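Pistiment hand-held grippers: frequently asked questions

What is Pistiment?
A pair of hand-held grippers built in the Magsi shared workshop. A person works them by hand, and the recorded motion is used to train an arm fitted with the same fingertips.

Who maintains it?
Tariq Shaikh looks after the mechanical parts. Yasir Talpur looks after tracking and the recording software, Sovitz.

What does a pair cost to build?
Around 155 pounds, excluding the computer.

How heavy is one gripper?
The printed body weighs 200 g. The cable adds a little more, depending on length.

Can I print the marker cube separately?
Yes. Print it in white and glue the codes on flat. A bubble under a code will show up as jitter in the pose.

Do the left and right cubes use the same codes?
No. Each cube has its own set. If they are swapped, Sovitz will log the left hand as the right.

Where should the cable go?
Back from the base and down towards the table edge. Leave enough slack to turn the wrist fully.

Which objects should I start with?
Something rigid and light. A marker pen is suitable. Set it down at an angle and vary the angle between takes.

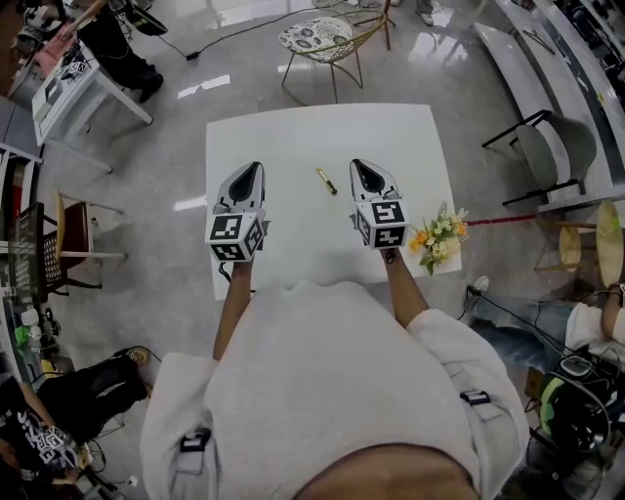 Both grippers over the table, pen between them.

How many takes are needed for one task?
Our pick-up set from January has 1,419 takes. Of these, 17 were dropped for lost tracking.

Tracking fails when my hands cross. Is this a fault?
No. One cube is hiding the other. Keep the hands apart or add a second camera.

Does it work with the Stulmont arm?
Only with the older wrist plate. A drawing for the new plate has not been made.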